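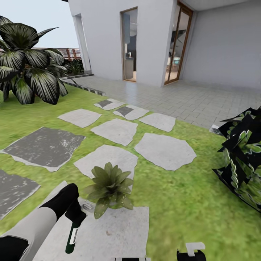
Reports > Funded Work > Demonstrations

Progress Report: Simulation Work Package and Open Day

September 15, 2026 | By Freya Staniforth, Pistwood

Print | E-mail

This report covers the second period of the Brimo grant and is addressed to Ruth Pickering at Nuttall. It deals mainly with the open day, which the grant agreement lists as the deliverable for the period. Spending is reported separately.

1. Open day

The open day was held in the Pistwood demonstration room and drew 76 visitors. Most came from landscaping contractors, care providers and two local colleges. Each group was given a short talk by Terence Ashworth, followed by a live session in the simulator. The garden environment was used for all sessions. It consists of a lawn with flat stepping stones, a tiled patio and a white house, and the arm works at ground level among the stones and plants.

The task shown was bottle handling. The arm holds a slim green bottle upright in the gripper, just above a stepping stone, with a small succulent directly beside it. The placement was chosen to test clearance: the gripper has to keep the bottle vertical and stay off the leaves while it is close to the stone. Mahfuz Debnath operated the arm and took questions between runs.

2. Results

The team logged 404 runs of the task during the reporting period, including those made in front of visitors. A run is counted as complete when the bottle is released upright on the stone and no contact with the plant is recorded. The completion rate on the day was slightly below the rate in our own testing. We put most of the difference down to operator changes, as visitors were allowed to take the controls in the afternoon.

In 17 runs the bottle tipped on release. Jamie Lockwood has reviewed the logs and found that the release height was too great in nearly all of them. The height limit has been lowered and the check is now part of the start-up script.

3. Visitor feedback

Some 60 visitors returned the feedback form. The most frequent request was for uneven ground, followed by poorer light. Several contractors asked how plant contact is measured and whether stems and leaves bend in the model. They do not at present - plants are treated as rigid bodies, and any contact is logged as a fault. This was stated in the talk but should also be on the handout.

4. Issues

Loading the garden took longer than expected on the Plaltel workstation, and the first session started late. The cause was texture loading on the larger plants. A reduced texture set was used from the second session on. It is adequate for demonstrations but will not be used for logged tests.

5. Next period

- Repeat the bottle task with the lower release height.
- Add sloping ground to the garden environment.
- Revise the handout and send it to Nuttall for comment.
- Hold a smaller demonstration for the colleges in November.

No change to the budget or the end date is requested. The run logs are available to Nuttall on request from Jamie Lockwood.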